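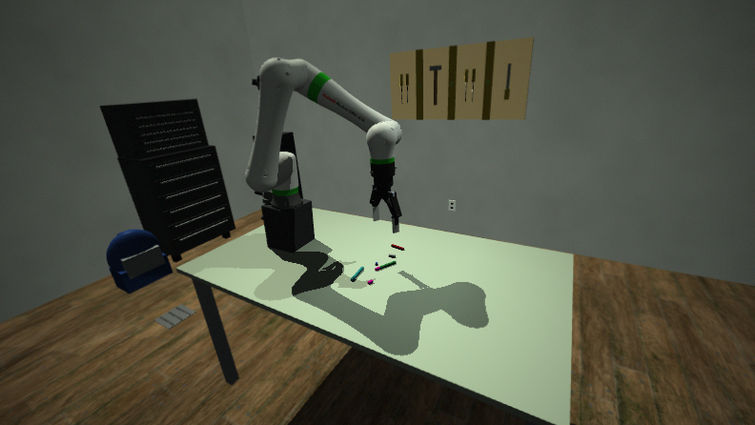
4 min read

Ticket: Ceasefire violations total for the Melach line does not match field reports
Status: Partly resolved
Product: Kermani incident database, public dashboard and monthly export
Reported by: Brock Després, Melach monitoring desk
Last updated: November 17, 2023

Problem as reported

The dashboard gives 126 violations along the Melach line for the last reporting period. Our field teams filed 2,119 incident reports for the same stretch and the same dates. I don't expect the two to match exactly. Several teams can hear the same mortar, and some reports turn out to be quarry blasting. But I don't believe that more than nine in ten of our reports were echoes and quarries, and the ministry in Diltport has already quoted the lower number as proof that the truce is holding.

Please find out where the rest went.

First reply from Kermani support

Thank you for getting in touch. The dashboard shows confirmed violations only. Please clear your browser cache, make sure the date filter is set to the full period and try again.

Reply, B. Després

Cache cleared. Filter was already right. Same number on two machines and on a phone. I would also like to see the definition of "confirmed", which I can't find anywhere on the site. The help page says a confirmed violation is "a violation that has been confirmed".

Second reply from Kermani support

We have looked at a sample of your reports and can see that most were received correctly. They carry the status "Event". An event becomes a violation when it has been attributed to a party to the agreement. Unattributed events are kept in the database and are not lost. We consider this working as designed and suggest closing the ticket.

Reply, B. Després

Please don't close it. Nearly all fire on this line is unattributed and always will be. Our people are in a village at night listening to things land. They can give a direction and a time. They can't tell you whose hand was on the tube, and if they walked up to look they would be shot at, which I suppose would be an event.

If attribution is the test, then any side that keeps its head down while firing has a clean record. I doubt that is what the people who signed the agreement thought they were signing. Who chose this rule, and when did it come in? The February export didn't work like this. I have it open next to me and unattributed shelling is in the total.

Troubleshooting steps taken

Step 1. Compared the February export with the current one. The column headings are the same. The "type" column used to hold three values: violation, movement, other. It now holds violation, event, movement, other. The change isn't in the release notes. Support first said that there had been no change, then that there had been a "wording update".

Step 2. Re-entered an old report from February under a test account, word for word, with the same grid reference. In February it was stored as a violation. Now it is stored as an event. So the wording update alters the count, whatever anyone wants to call it.

Step 3. Checked the distance rule. Reports within 200 metres of each other and close in time are merged into one. I had expected this to explain most of the gap. It explains a small part. It also merges fire from opposite directions, so an exchange between two positions goes in as a single incident with no author. I have asked for that to be logged as a separate fault.

Step 4. Checked the expiry rule. An event not attributed within 30 days is archived, and archived events drop out of the export unless a box is ticked on the advanced page. The box is off by default. With it ticked, most of our missing reports from Gidier came back. They are still not in the headline figure.

Step 5. Asked support for the written definition again. Received a link to the same help page.

Third reply from Kermani support

We have raised this with the product team. The event category was added at the request of a client who felt that the earlier figures were "open to misreading". We are not able to name the client. The dashboard will be given a note explaining that events are shown separately.

Reply, B. Després

A note is better than nothing, though I have yet to meet the minister who reads one. My difficulty is with the headline. It says "Ceasefire violations" in large type and then measures something else. Three governments are deciding whether to keep observers on this line by looking at that number, and as far as I can tell none of them has asked what it is a number of. I asked two of their liaison officers what they thought a violation was and got two answers. Neither was yours.

I'm not asking you to blame anyone for unattributed fire. Put it in the total and label it unattributed, as you did before.

Workaround for other desks

Open the advanced page and tick "Include archived events". Export by type, then add the violation and event rows yourself. Split merged entries by hand wherever the direction of fire differs. State in your own report which definition you used. Don't quote the dashboard headline, and don't compare anything after February with anything before it.

Still open

Merging of fire from opposite directions: accepted as a fault, no date given.
Missing release note: support says it will be added.
Definition of "confirmed": no answer.
Name of the client who asked for the change: refused, asked again.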